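Plarnberg extends food scrap collection to all homes

Households across Plarnberg will be able to put out food scraps for curbside pickup starting in August, after the town council voted to extend a trial that has been running on the east side of town.

The trial covered 1,033 homes. Under the new plan, every address with regular trash service will get a kitchen pail and a larger bin with a locking lid. Hauling firm Somico will keep the contract for another 5 years.
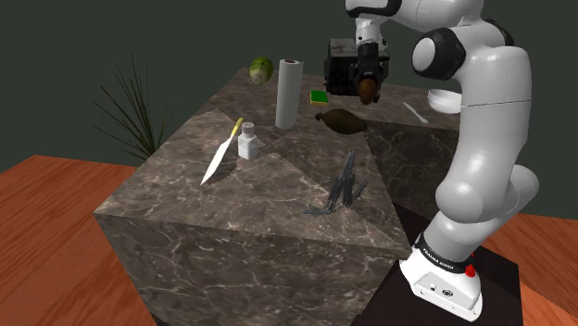

Fruit and vegetable peelings, bread, coffee grounds, eggshells and plate scrapings can all go in the bin. Meat and bones are allowed too. Plastic bags are not, even those sold as compostable, and neither are produce stickers or rubber bands.

Morag Chisholm, the town's waste services manager, said most of the trouble during the trial came from bags.

"People were tying everything up in grocery sacks, and then the whole load had to be pulled," she said. "Newspaper works fine as a liner, or nothing at all."

Scraps will go to the Kollard composting yard on Luangrath Road, where the finished compost will be offered to residents each spring. The yard has been cleared to take up to 1,000 tons a year.

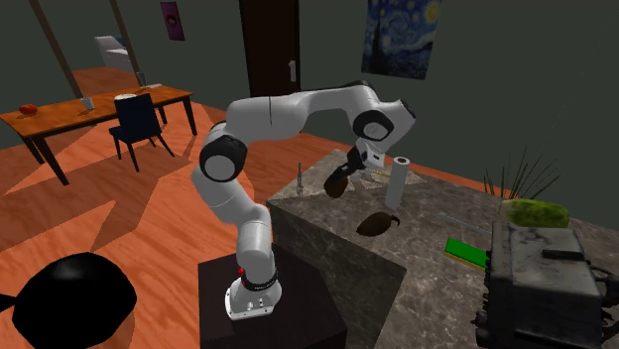 Bins need to be at the curb by 7 a.m. on the regular trash day. Apartment buildings will share bins kept next to the existing dumpsters, and building managers will get a letter with the details before service begins.

There is no separate charge for the pickup. Residents who compost at home and don't want a bin can opt out by calling the waste services desk or filling in the form at the town hall front counter.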